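I'd been a member of the Wotden branch for ten years before anyone called me a traitor, and it was over bus lanes. Bus lanes! I'd only said (quietly, with a custard cream in my mouth) that the other lot might have a point about Goreck Road.

Well, you'd have thought I'd burnt the flag. Satish put his tea down. Dirceu wanted to know how long I'd felt this way, as if it were a rash. Somebody at the back said "collaborator" and there were 16 of us in that room, so I knew perfectly well it was Thirumalai.

I walked home the long way, rehearsing all the clever things I hadn't said, and by half past nine I'd written my resignation and rung Naima to read it out.
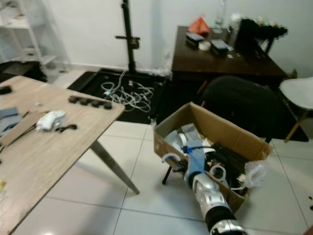 Naima said it was far too long, that I'd spelt "principle" wrong twice, and was I still all right to do the leaflets in November?

I said I supposed I was.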